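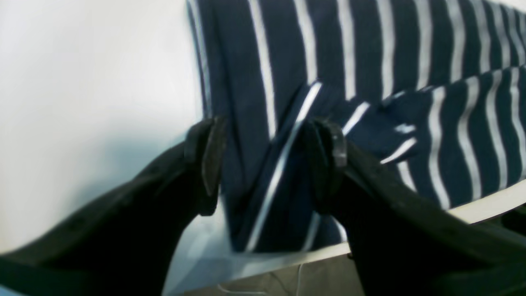 3. Set-up and upkeep of the folding cell

3.1 Layout

The work reported in this paper was carried out on a single two-armed cell at the Jarkutstead laboratory. The cell, known as Curmont, is used for the handling and folding of clothing. Both arms reach over a white table from the same side. Each arm ends in a two-finger gripper, and a small camera is fixed near each gripper so that the grip point can be viewed at close range. A further camera looks down on the table and records both arms together.

The table was chosen for its plain surface, against which dark and striped cloth can be told apart without difficulty. It is built from panels, and the joint between them was found to matter more than had been expected. Thin cloth drawn across a raised joint tends to catch and turn under. The panels are therefore levelled with packing strips whenever the table has been moved, and the joint is wiped clean of lint before each block of trials.
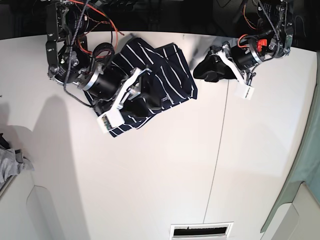

Cable routing required several changes during the first month of use. The motor leads were at first tied closely to the brackets, and this placed a strain on the connectors when an arm was turned inwards. They are now left with enough slack to form a loop, and the loop is checked by moving each arm by hand through its full reach with the power off. A lead that touches the cloth at any point in this movement is tied again. The same check is made after any bracket has been removed.

3.2 Care of the grippers

The grippers are the parts of the cell that need the most regular attention. Over the period covered by this paper the cell completed 3,524 grasps, and 627 of these were made with the garment already folded at least once. Grasps on folded cloth place a greater load on the linkages, and most of the play that developed in the fingers was noticed during this part of the work.

The fingers are examined every 7 working days. The operator closes each gripper on a strip of card and draws the card out slowly. If it slides more freely on one side than on the other, the finger is loosened at its base, squared against a steel block and tightened again. Fingertips are cleaned with a damp cloth and left to dry in air. Solvents are not used on any part of the gripper.

Striped garments proved useful in this work and were kept in the test set for that reason. A stripe shows at once when the cloth has been pulled to one side, and the operator can judge the evenness of a grip from the wrist view without measuring.
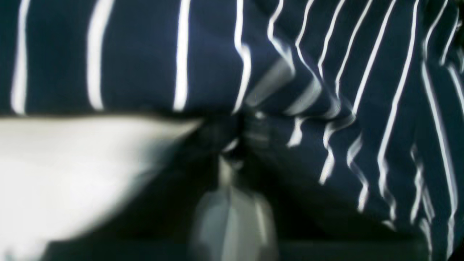
Figure 2. Wrist camera view of the gripper at a fold in the striped cloth, with white cloth to the left. The picture is blurred by motion.

Blur of the kind seen in Figure 2 limits what can be learned from the wrist cameras while an arm is moving. Inspection of the grip is therefore made from still views, with the arm held in place. The camera mounts are tightened at the same time as the fingers, and the lens is cleaned with dry tissue. When a mount has been disturbed, the camera is set again using the printed chart supplied with the Garell mounting kit.

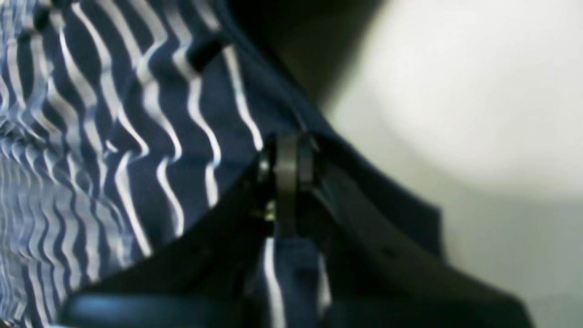 Close views of this kind are also kept with the cell's service record. The record follows the Berhe method, in which each entry gives the part, the fault, the action taken and the result of a short trial afterwards. The present form of the record was adopted on May 11, 2023. Earlier notes were copied into it where the part concerned could be identified with certainty, and the remainder were set aside.

3.3 Repairs

Two repairs went beyond routine care. In August a worn linkage pin was replaced on the left gripper, and the motor on the same arm was later refitted after its fixing screws had worked loose. Both repairs were followed by a full set of hand checks and by a trial on flat cloth before folding was resumed. Grasps made between the first report of looseness and the end of the trial are left out of the results in Section 4.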